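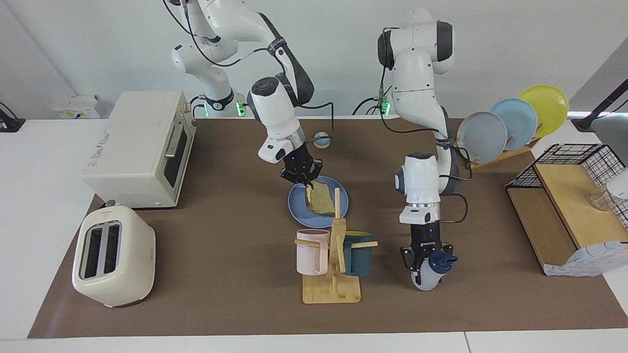 The breakfast corner started with a fight about toast. My partner likes his nearly black, I like mine barely introduced to the heat, and for four years we had one elderly toaster with a dial that had worn so smooth you couldn't tell what it was set to. Every morning one of us ate something we hadn't asked for.

So when we moved to Stornness and found ourselves with a kitchen that had one decent bit of worktop and no cupboards to speak of, I decided that the first thing I'd sort out was breakfast. Not the curtains, not the boiler (though I regretted that in December). Breakfast! I wanted one spot where you could stumble in, make toast, fill your bottle and find a clean mug without opening a single door.

I asked my neighbour Shona Baxter how she managed, her kitchen being even smaller than ours, and she walked me round hers in under a minute. Everything she used before ten in the morning lived out in the open. Everything else was in the hall. She had a theory that people hide the wrong things, and that a food processor gets a lovely shelf while the bread knife is lost at the bottom of a drawer. I went home and looked in our drawers. She was right about the bread knife.

I kept two machines in the end, a toaster oven and an ordinary pop-up toaster, and I know how that sounds when I've just been moaning about space. But they do such different jobs. The pop-up is for plain slices, two at a time, in and out. The oven is for anything with a topping, anything thick, and anything a bit past its best that needs a slow warm-through. I keep the two of them together on the left, both in cream, and because they nearly match they look like one thing and I get fewer remarks from my mother-in-law.

If you can only have one, think about what you really eat. Raelene Hinds, who runs the café at the bottom of our road, told me she'd never be without an oven because cheese on toast is half her life. I'd keep the pop-up. We've agreed to differ.

The mug tree was the bit I resisted. I grew up with one that fell over if you took the wrong mug first, and I'd sworn off them. Then I saw a light bamboo one in Görtz, the homeware shop by the harbour, with a good flat square base, and picked it up for 10 pounds thinking I'd give it a month. It's still there. The trick is not to fill every peg. I hang one mug on each side, the pale pink one on the left and the dark teal one on the right, and the rest of the mugs can stay in their box until we have visitors. Two people, two mugs. You wash yours or you go without.

(I did try it with a full load. It looked like a Christmas tree, and I couldn't get at the teal one without moving its neighbours.)

Plates took me longer. I'd always stacked them, as my mum did, and the ones at the bottom never got a turn. Now they stand on edge in a wooden dish rack at the back right of the worktop – a gray-blue one, a light blue one and a yellow one – and I can pull out whichever I fancy. The round blue one is for toast. I can't explain why toast tastes better off it, but I'm not eating mine off the yellow.

Do think about where a rack goes before you buy it. Halyna Vakulenko, who fitted our sink and has opinions on everything, made me stand at the worktop and pretend to make breakfast three times over while she watched with her arms folded. I felt a complete fool. But she spotted that I reached across myself for a plate every time, so we moved the rack further back and left the middle free for buttering and the general business of crumbs. It was the best advice I had, and she didn't charge for it.

The water bottle is the latest arrival. I used to leave mine in my bag overnight, and I'll spare you the details. Now it comes out when I get in and spends the night by the mug tree, so it's there to be filled while the toast is on. Mine's a see-through, whitish-blue one with a dark blue cap and a spout, nothing special, though I've grown very attached to it.

As for the bread, we've gone round the houses. I had a sourdough phase, which ended when the starter got into the grouting. These days I buy a soft pale loaf, slice it myself, slightly wonky, and keep it in the hall with the food processor. Yes, I know that means opening a door. I'm working on it, and Shona has offered me a shelf.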